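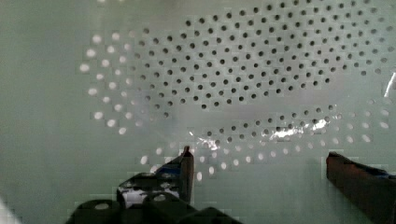
Sunee Kaewmanee told me once that she picks her bowls by color and sorts out what goes in them later, and that a kitchen without any green in it makes her want to go home. I laughed at the time. Then I spent a whole January looking at tableware for this page and came around to her way of thinking completely.

Welcome to the Vommont kitchen table gallery! I love ordinary kitchen things, the kind you reach for without looking, and I especially love them in soft colors on a plain background. No fancy china here and nothing on a pedestal. It's everyday stuff, set down where there was space, and it looks wonderful to me.

Start with the pale plastic and all those little holes. They sit in staggered rows, so your eye can run along the diagonals in either direction, and the rows bend a little as they go. Some of the holes are nearly black and others glow bright white in an arc down the left side. I could look at that arc for a good long while. The color is somewhere between white and mint, and I've been trying to match it on a paint card ever since (closest so far is a Heitmann sample called number 113, which is a touch too blue).

Print this page | E-mail this page

I have a soft spot for anything with holes in it, by the way. My grandmother had an enamel strainer that threw spots all over the wall when the sun came through the window over the sink, and as kids we tried to catch them. If you have something similar in a drawer, take it out on a bright morning and hold it up. It's free entertainment!

Now for the table itself. 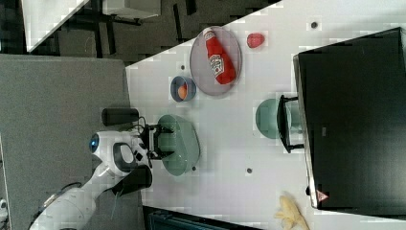

Sage-green bowls, a gray plate and a little orange fruit on a white tabletop.

The small blue bowl is my favorite. Its rim is a darker blue than the rest, and the fruit inside is a lovely apricot color – blue and orange never let you down. The green bowl nearby is oval, a shape I wish more people would buy. Ovals tuck in next to each other so nicely on a crowded table, and a serving spoon can lean at the long end.

And I'm so pleased about the ketchup, lying right across the big gray plate! Red on gray is hard to beat, and the small round red thing over to the right picks it up again. Put bottles on your plates, people. Put fruit in your smallest bowl.

More tables are coming when I've finished sorting through the Trukonia folder, which has 80 pictures in it and a great many teacups.

Home | Galleries | Kitchens | Tableware | Contact

Comments

Kyung-hwa Wang
I have a sage bowl very close to that green and it goes with everything I own except my yellow tablecloth. Does anyone know if oval ones stack as well as round?

Marlow
Mine stack fine as long as they all face the same way. I keep six of them on one shelf.

teacup60
Yes please to the teacups. All 80.

Kyung-hwa Wang
Thanks Marlow, I'm going to look for a pair this weekend.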